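El archivo municipal abre sus fondos a la consulta a distancia

2022-05-30

La villa de Talstead conserva 131 legajos de actas, padrones y pleitos de aguas, reunidos en la antigua lonja de Cumham. Hasta este mes de mayo su consulta exigía cita previa y desplazamiento a la sede.

El plan de digitalización, dotado para 16 meses, ha dado prioridad a los libros de acequias, los más solicitados por los historiadores de la comarca. Siete de ellos presentan daños por tinta ferrogálica y permanecerán en el taller de restauración. Las solicitudes de acceso se tramitan por vía electrónica y se resuelven en un plazo de 14 días.

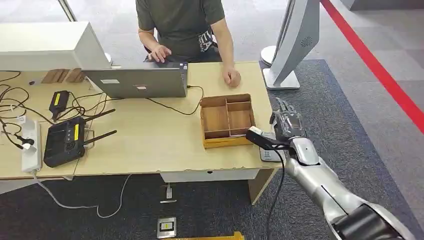 Condiciones de consulta

Las reproducciones podrán emplearse con fines de estudio, siempre que se cite la signatura completa. La publicación comercial requiere autorización expresa del archivo. Los protocolos notariales del fondo Trudwood quedan excluidos de esta primera fase, a la espera de que concluya su catalogación.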